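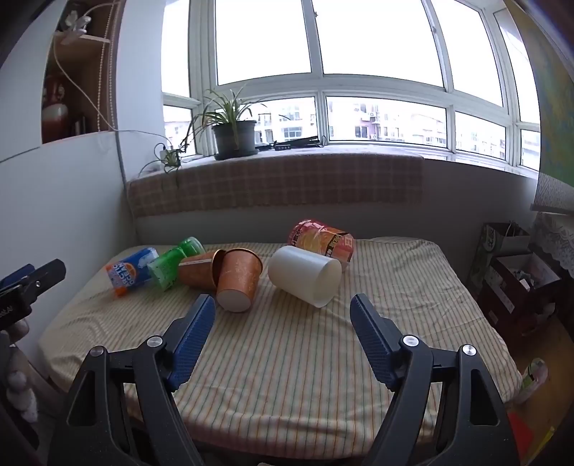

Thursday, 4:10 pm. Dye bath no. 3 for the Nillden napkins, weld again. Bath 1 came out too green, bath 2 nearly brown, my fault, left it on the ring over lunch. This time 80 g dried weld to 1000 ml, soft water, held well under a simmer. What I'm after is a yellow that sits quietly next to a cream ground, like the thin orange, green and yellowish stripes on the striped cloth, where no one color shouts. Ours still shouts. Chalk pinch at the end pushed it further, so no chalk next time.

Mordant: alum, same jar from Urbańczyk, weighed twice. Scale drifts when the door is open. Albertina says tare it every time, ok ok.

Swatches A to D pulled at 20 min steps, pinned on the line by the back window. C looks best but it's wet so who knows. Do not judge until tommorow, daylight only.

Efraín found the 1809 recipe, the one with bran water. Cant read half of it. One word is either "strain" or "stain". Try a 100 g batch of linen thread first, not cloth.

To do
- rinse D again, still bleeding
- label the jars!! two say "weld ?"
- ask Flarnus about unbleached linen, narrow width
- big pot back to Albertina before she leaves

Wash test on A and C Monday.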